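Workshop and Kitchen Tips: Which Chores Can a Machine Take Off Your Hands?
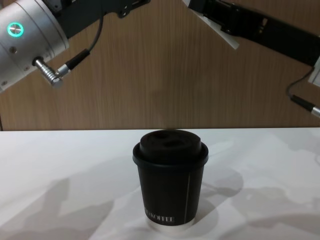 Readers of the Skavness tips page ask about this more than anything except drains. My short answer is that machines are good at chores where the job is the same every time and poor at chores where it isn't. Clearing a table falls in the second group, even though it looks like the easiest job in the house.

Take a paper coffee cup with a lid. You pick one up without thinking. An arm has to find it, come in from a side where nothing is in the way, and close its fingers enough to hold the cup but not enough to crush it. If the lid is only half pressed on, lifting by the rim will pull the lid off and leave the cup behind. A full cup and an empty one look the same from outside and need different handling.

Where things stand, chore by chore:

Vacuuming flat floors. Yes. Pick up cords, socks and rug fringe first. Empty the bin after every run if you have a dog.

Washing dishes. The dishwasher has done this for decades. Loading and unloading it is still your job.

Clearing tables. Not yet, outside of a lab or a demonstration. One cup alone on a bare table is a fair test. A table after supper, with forks under napkins and a glass behind the milk, is a much harder one.

Folding laundry. Slow. I watched a demonstration in Trendthorpe last July where one towel took 8 minutes. It was folded well.

Sorting screws and small parts. Good, if every part is the same size and comes down a chute. A coffee can of mixed hardware is another matter -- dump it on a tray and use your fingers.

Carrying parts between benches. Good in a shop with clear aisles. The Gisler shop runs a cart on a taped route of 300 feet and it stops for anything left on the line, including a broom.

Wiping counters. A machine can wipe a clear counter. Moving the toaster first is the part that takes sense.

Some of what makes a job easier for a machine makes it easier for you too, and costs very little:

Keep the work surface one plain color. Dark things show up on a white top and you find the dropped washer sooner.

Put a light on each side of the bench. A single lamp overhead throws the shadow of your own arms across the work.

Leave a hand's width between items on a shelf so you can grip one without knocking the next.

Tie cables back along the arm of a lamp or a drill stand. A hanging loop will catch on something sooner or later.

Press lids down all the way around, then lift cups by the body, low down.

If you're thinking of buying an arm for a small shop, write down the job first. Do it by hand 200 times and note each time you had to change your grip, turn the part over or look twice. Two or three such cases in the whole run and a machine may suit you. If it's every other piece, spend the money on a better bench. We used the Heltus bench with the 2 inch top for this and it has held up fine.

Next month: getting coffee rings off painted wood.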